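The Last Box in the House
2/8/23

In June, the Bulden Institute for Domestic Studies published the first part of its survey of how households store the things they use least. Its researchers visited 211 homes and recorded the contents of one container in each: the box, drawer or bag that the residents themselves described as having no fixed purpose. The full record runs to more than 2,000 objects.

The survey was directed by Gyula Győri, who has written on household storage for much of his career. He holds that the mixed box deserves the same attention as the linen closet or the pantry. "People can tell you where the towels are kept," he said. "Ask them where the spare charger is and they go and fetch a box."

Residents were asked to empty the container onto a bed or table, sort what they found and put back only what they wished to keep. The median visit lasted 28 minutes. Most of that time went to small objects: stationery, toiletries, cables, and tins kept for their lids or their decoration. Large items were dealt with quickly, often before the researcher had finished writing the address.

Tarmo Avotiņš, who edited the report, divides the contents into 2 classes. The first is made up of things in current use that lack a place. The second consists of things held in reserve, such as an extra adapter or a second bottle of hand soap. The report recommends that the classes be stored apart – the first within reach, the second on a labeled shelf. 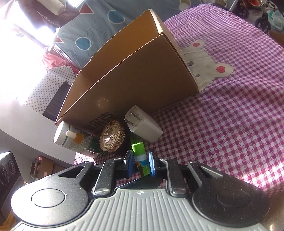
Glue is among the items that the report finds hardest to assign. Households with school-age children own several kinds, and few keep them together. Avotiņš advises that adhesives be stored upright with the caps pressed on, near the paper they will be used with. A glue stick with a bright green cap is easy to find again in a pencil cup; left among a pump bottle, a gold tin and a USB charger, it belongs to a group that has nothing in common except the cardboard box. Liquids should go to the bathroom or kitchen first, and chargers to a single drawer.

The second part of the survey will cover shared apartments in the Sterkier and Rozīte districts. Households wishing to take part may write to the institute's office on Brorkska Street.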